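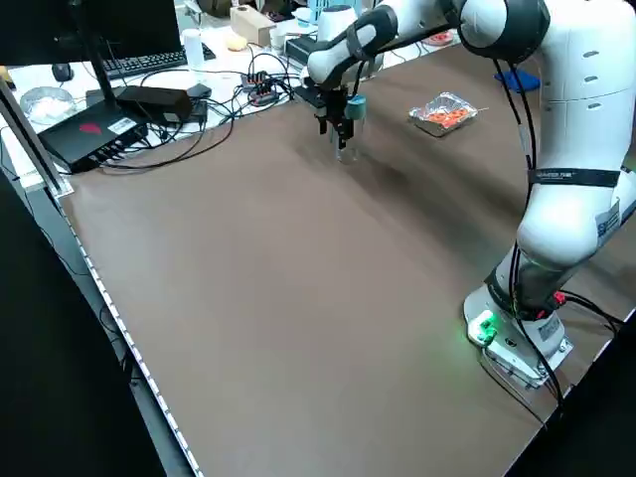
Home News Services Contact

Bromthorpe opens pricing study to small brands

November 2024. The marketing agency Bromthorpe starts a new study on how customers understand discounts. In the first part, 147 shoppers answered 20 short questions by mail. 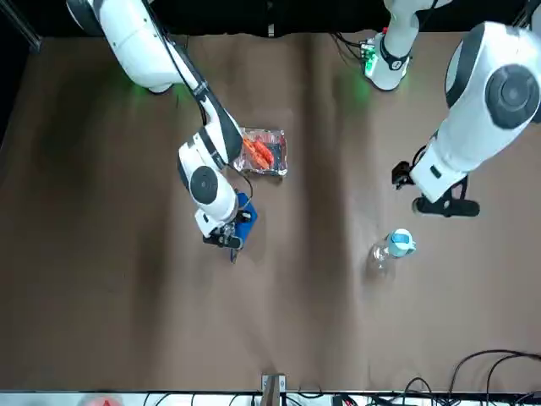
The second part is planned for December, and 16 small companies can take part without a fee. Rotska and Baptista have already signed.

"Many owners lower the price before they ask the customer," said Lamduan Meesuk, head of research.

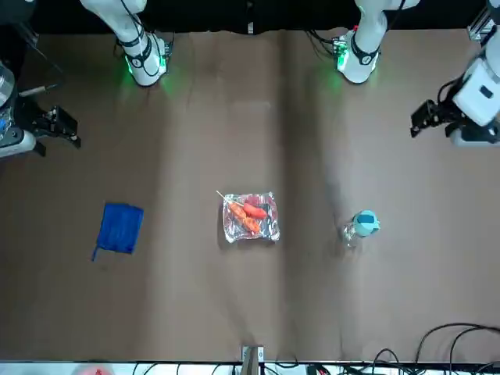

Results will be sent to all participants as a printed report. Its cover is plain brown, close to the tabletop with the green light on it, and the price tables are inside. Other readers can order it for $295 from Jannik Hamann at the Bromthorpe office.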